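Wk 9 notes - household waste + packing, part 2 (last wk was glass and tins)

Reading for this wk: the Grenumico handout, first half only. Skip the tables, they're out of date.

## Where we got to

- a household throws out more than it thinks. Food first, then packaging, then "stuff"
- stuff = the hard one. Plates, cups, old bags, small appliances. No clear bin for most of it
- people hold on to things they don't use becuase throwing away feels worse than storing

Key word this week: **dwell time**. How long an object sits in the home after its last real use. Not the same as lifespan! A mug can last decades and have a dwell time of most of that.

## The Lyons diary study

Small but useful. 40 households, each kept a diary of everything leaving the home for the month of February. 658 items logged in total, food not counted.

What came out:

1. kitchen things leave late. Often years after last use
2. bags and suitcases leave latest of all (people store other things inside them, so they never look idle)
3. things with a lost part (lid, cord, handle) leave sooner, but usualy to the trash, not to someone else
4. moving house beats every other trigger

Problem with diaries: people tidy up once they know they're being studied. So the count is probably high. Also one month only, and a cold one, nobody clears a garage in the snow. Don't quote 658 in your essay without saying this.

## Sorting by what it's for vs what it's made of

City rules sort by material. Households sort by use: "kitchen", "travel", "kids". Two systems, don't line up. Most of the confusion at the curb comes from here.

Try it on a mixed table. Sort by use first, then by material, see what moves. 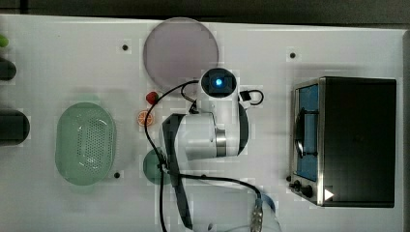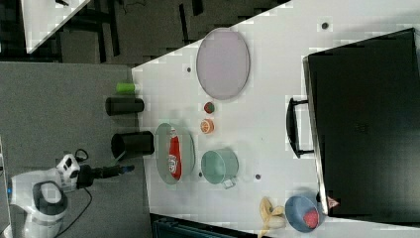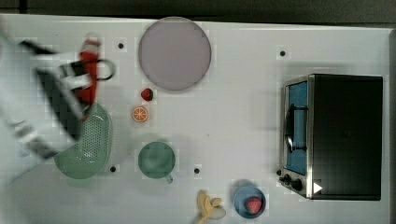 *Mixed household items on a white tabletop, three views.*

Plastic is where it gets messy. Same color, same feel, different kind of plastic, and the mark underneath is often worn off. Food-soiled = usually rejected whatever it's made of. Suitcases: shell, lining, zipper, wheels, all different materials. Almost no plant will take one whole.

Small appliances go in their own stream (cord + metal + plastic). Never curbside. This was wrong on last year's sheet, cross it out if you have the old copy.

## Reuse before recycling

Order to remember: keep using > repair > pass on > recycle > landfill. You know this from wk 1. What's new is the *cost of each step to the person*:

- keep using: free
- repair: time, plus finding the part
- pass on: time, a car, some embarrassment (see Mokanen interviews, p. 9)
- recycle: reading the rules
- landfill: free again, more or less

So both ends are cheap and the middle is expensive. Good policy makes the middle cheaper. That's basically the whole argument of the Mokanen report and you could get away with reading just the summary.

## Bikum swap days

Town ran swap days in the school hall. Bring things, take things, no money. First one: 200 items in, more than half gone by closing. Kitchen goods went fastest. Luggage hardly moved. Leftovers went to a thrift store, which then turned a good part of them away (nobody wrote down how many, annoying).

Points for discussion

- does a swap day cut waste or just move it to another closet?
- who turns up? Mostly people with a car and a free morning
- would a lending shelf work better for luggage? Used twice a year, takes up half a closet

## For next time

- own log, one week. Every non-food item that leaves your home, plus your best guess at last use. Guesses are fine
- one page max, typed. Bring it printed
- if nothing leaves, write down what *almost* did and why it stayed

Essay topics are up on the course page. Pick one by wk 11. Dwell time is NOT on the midterm but it is on the final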